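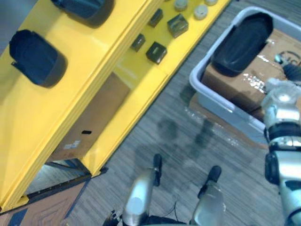 Subject: Re: [grippers] Finger pads for shelf picking, which ones held up?

On the pad question from last week, we finished the comparison in March and I can give you numbers now. Same arm pair both times, same controller settings, same head camera. The only thing changed between sets was the fingertip pads.

Nikau Fairweather wrote:
> We're picking small parts off a shelf with two-finger grippers and
> the stock pads slip on anything smooth. Has anyone compared the
> Godoy pads with the Plutusgate ones on the same arm? Also curious
> whether you run the wrist cameras or just the head camera. Ours
> lose the object as soon as the fingers close.

We ran 300 picks in all. The first 70 with each pad were small square blocks, and the rest were mixed: round caps and the big curved pieces.

Blocks, Godoy pads: 8 drops in 70.
Blocks, Plutusgate pads: 3 drops in 70.

The Godoy pads are harder and they lose a block when it's picked by the corner. Square on, I couldn't tell the two apart. The Plutusgate pads are softer and forgive a bad approach, but they pick up carpet fuzz and need wiping. We wiped ours every time we swapped operators. I didn't test what happens if you let them go longer.

The caps were hard for both. They're low and round, and if the fingers come in a little high they squeeze the cap out sideways. Dropping the approach height fixed most of it. That was a change on the Kiltetti controller and had nothing to do with the pads, so don't buy new pads for that problem until you've tried it.

The curved pieces are easy if you take them by the rim. Trying to span the whole body is a waste of time with fingers this size.

On cameras: head camera only for these runs. From up there the near gripper is clear, but the other arm gets in the way whenever it reaches across, and the shadows from the arms move over the floor while you work. Mwangi Lyimo tried turning on the wrist cameras for a few picks and liked them for the last inch or so. He had the same trouble you have once the fingers closed. His opinion is that the mount needs to tip outward – we haven't made one yet.

One warning about clear plastic. Depth readings off shiny wrap were bad enough that I threw out the picks where it mattered and did them over.

The log has 137 rows for the second pad set, counting the repeats, so it won't add up neatly against the totals above. I can send it to anyone who wants it. It's a plain spreadsheet with pad, object, approach height and result.

Has anybody on the list used the Prultbridge pads? They're on our order sheet but I'd like to hear how the glue holds before we pay for a full set.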